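Tustudach · Servicio de Caminos y Arbolado
Hilo informativo sobre la carretera forestal de Wostance. 16 feb 2019

1/ Tustudach comunica a los vecinos y usuarios habituales el plan de conservación de la carretera forestal de Wostance para la presente campaña. En este hilo se resumen los trabajos previstos, las restricciones de paso y los canales de consulta.

2/ La vía es un camino asfaltado estrecho, sin arcenes pavimentados en la mayor parte de su recorrido. Fue concebida para el servicio del monte y hoy la comparten vehículos agrícolas, ciclistas, senderistas y residentes del núcleo de Puvley.

3/ El plan ha sido redactado por la ingeniera de montes Remedios Sepúlveda y revisado por la unidad de seguridad vial, a cargo de Abdelghani Bouazza. El texto íntegro puede consultarse en la oficina de Puvley, en horario de mañana.

4/ El inventario de arbolado incluye 811 ejemplares en las dos márgenes. De ellos, 73 requieren alguna intervención: poda de ramas secas, aligeramiento de copa o, en los casos de riesgo acreditado, apeo.

5/ No se contempla la apertura general del dosel. La cubierta arbórea sobre la calzada es uno de los valores reconocidos de este camino y su mantenimiento figura expresamente entre los objetivos del plan.

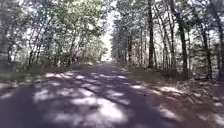
6/ La alternancia de sol y sombra sobre el asfalto exige una conducción atenta. En las horas de luz intensa, el contraste dificulta percibir a tiempo baches, ramas caídas o personas que caminan por el borde. Se recomienda moderar la velocidad y circular con las luces de cruce encendidas también de día.

7/ Se recuerda a los ciclistas que las zonas sombreadas conservan la humedad durante más tiempo. Tras la lluvia, la hojarasca acumulada junto a los bordes puede resultar resbaladiza aunque el centro de la calzada esté seco.

8/ Los trabajos de poda se ejecutarán desde el acceso de Puvley hacia el interior del monte, en tramos sucesivos de 300 metros. Durante cada actuación el paso quedará regulado por señalistas, con esperas que se procurará reducir al mínimo.

9/ La empresa adjudicataria es Petrauskas. La dirección de obra corresponde a Rūta Grigaitė, a quien deberán dirigirse las comunicaciones relativas a accesos a fincas, entrada de ganado o paso de maquinaria agrícola mientras duren los trabajos.

10/ Antes de intervenir en cada tramo se realizará una inspección de nidos y refugios de fauna. Si se detectara ocupación, la actuación sobre el ejemplar afectado quedará aplazada hasta octubre, salvo peligro inmediato para las personas.

11/ Los restos de poda de menor diámetro se triturarán y se extenderán en el propio monte, fuera de las cunetas. La madera gruesa quedará apilada en el cargadero situado junto al acceso. No está permitida su retirada por particulares sin autorización escrita.

12/ En cuanto al firme, se efectuará un sellado de grietas y la reparación de los blandones localizados en 935 metros cuadrados de calzada. No se prevé ensanche alguno ni la instalación de iluminación.

13/ La limpieza de cunetas y pasos de agua se realizará antes que el sellado. Se ruega a los propietarios de las fincas colindantes que mantengan despejadas las salidas de drenaje y comuniquen cualquier obstrucción que observen.

14/ Queda prohibido estacionar en los bordes de la vía durante la campaña, incluidos los ensanchamientos utilizados como apartadero. El aparcamiento de Puvley permanecerá abierto y dispone de acceso peatonal directo al camino.

15/ Consulta recibida: «¿Podrá transitarse a pie mientras se poda?». Sí, con el acompañamiento del señalista y solo cuando este lo indique. Los perros deberán ir atados en todo el tramo afectado.

16/ Consulta recibida: «¿Se repondrán los árboles apeados?». Sí. La reposición se hará con especies caducifolias ya presentes en el entorno y a mayor distancia de la calzada. Feven Habte coordinará la plantación y atenderá las propuestas de los centros escolares que deseen participar.

17/ Las alegaciones al calendario de cortes pueden presentarse por escrito en la oficina de Puvley, a la atención de Isla Te Moana. Es necesario indicar la finca o el acceso afectado y un teléfono de contacto.

18/ Los avisos de corte se publicarán en esta misma cuenta y en el panel situado a la entrada del camino. En caso de viento fuerte se suspenderán los trabajos y podrá cerrarse el paso sin aviso previo. Se ruega respetar en todo momento la señalización provisional.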